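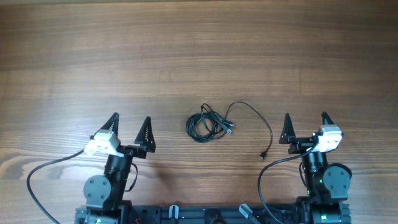

The long grain of a wooden tabletop.

The Last Bus to Skarkville

My aunt left me the house and the kitchen table, and my cousin got the car. I went up by bus in April to see what needed doing. It was the 51, the same number as when I was a boy, and I was the only passenger after Sitis.

The key was under the third flowerpot. The rooms smelled of soap and old newspapers. I opened the windows, put the kettle on and sat down to read the letter she had left with the solicitor. It said the boiler man came from Uzor and should not be paid in advance. It said the neighbour could have the roses if she asked nicely. There was nothing else in it.

She was 61 when she stopped speaking to my father – over a hedge, he said, though she always told me it was a loan. I had hoped the letter would settle it.

At five the neighbour knocked. She looked past me into the hall and asked about the roses. She did not ask very nicely, but I said yes and found her a spade. Then I washed my cup and walked down to the stop, as the last bus left at 8 and I had forgotten to bring any sheets.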